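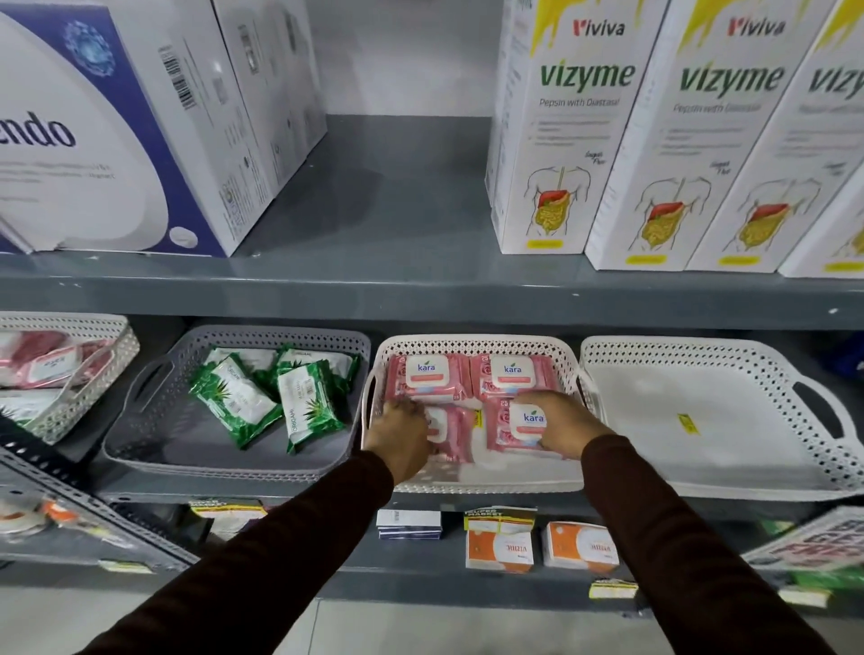 Shelf work in ordinary shops used to train two-handed grasping model

Researchers at Dasereo have reported results for a method that trains a two-armed robot to tidy and restock retail shelves using recordings of people doing the same work. The recordings are taken from head height, so the model sees both hands and the goods together, as the worker does.

The method, called Dradska, was tested on flexible packets and small cartons kept in baskets and on open metal shelving. Packs of wet wipes were chosen as the main test item. They bend when gripped, slide over one another and rarely keep the same outline between one grasp and the next, which makes them harder to handle than rigid boxes of similar weight.

The training set consists of 754 short recordings, each covering a single job such as straightening a basket or bringing packs forward. No markers or gloves were used. Hand position is estimated from the video alone, and each recording is then divided automatically at the points where a hand makes or releases contact.

"Most of our errors came from the second hand," said Wilma Baert, who led the study. "The earlier model learned to pick a pack up quite well, but it let the other arm hang idle. In the recordings the other arm is holding the neighbouring pack back, or steadying the rim of the basket."

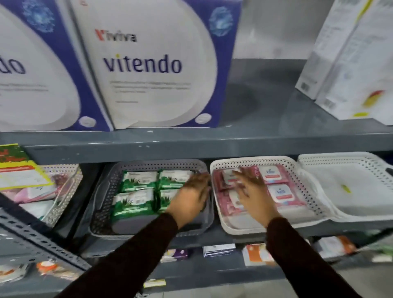 Dradska treats the two hands as a linked pair. For every contact made by one hand, the model must also predict what the other is doing, including cases where it only rests on something. The predicted pair is then converted to gripper positions for the Hirose bench, a fixed two-arm platform with parallel jaws.

In 500 trials on the bench, the linked model completed the set task in 7 of every 10 attempts. A version trained on the same recordings with the hands treated separately managed about half. The gap was widest in full baskets and nearly disappeared when only one or two packs were present.

Most failures were double grasps, where the jaws closed on two thin packets at once. Transparent wrapping and glare from the metal shelf surface also lowered the accuracy of the contact estimate.

A follow-up with 100 new recordings, covering bottles and hanging packets, is planned for October at the Clostenell test site. The group will also try a softer jaw lining.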